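**Rigidity of small side tables on plank floors**

**istovero32** wrote:

Replacing the side table in the sitting room. The current one racks when anyone leans on it. Screw-in legs, no stretchers, floor slightly out of level. Is there any point in keeping the screw-in type, or should I go straight to a framed base?

**gulport_k** wrote:

Framed base. A leg held by one central bolt will always work loose. I retightened mine in April and it had play again within 8 weeks.

**Derese** wrote:

Disagree. The plate matters more than the bolt. If the plate is fixed into chipboard with short screws, it lifts. Fit longer screws and glue, and check the top thickness first so you don't come through. 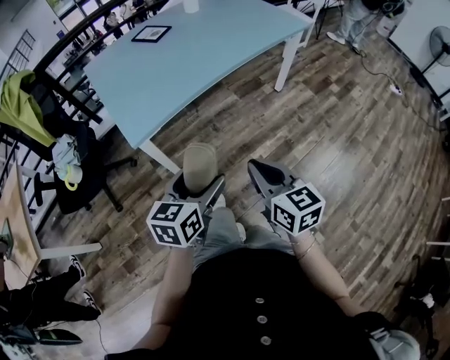
Racking is only half of it, and the floor deserves a look before the joinery does. Planks laid floating will give under a point load, and a table with slim feet finds every soft spot. Our pale blue one, on plain white legs over wood-look planks, carries a framed picture and a white cup, so the load is trivial. I would still put felt pads under it and shim whichever leg sits low. Keep extension leads clear of the feet too. A cable under one leg is enough to start a rock.

**gulport_k** wrote:

Felt compresses unevenly. Use adjustable glides, 7 mm of travel is plenty.

**Derese** wrote:

Glides mark soft vinyl. What is the floor?

**istovero32** wrote:

Laminate, floating, foam underlay. The top is 18 mm chipboard, so I'll do the plates first and try glides if it still moves.

**Fatemeh Ghaffari** wrote:

Pilot holes, or the chipboard will crumble. Masking tape on the bit as a depth stop.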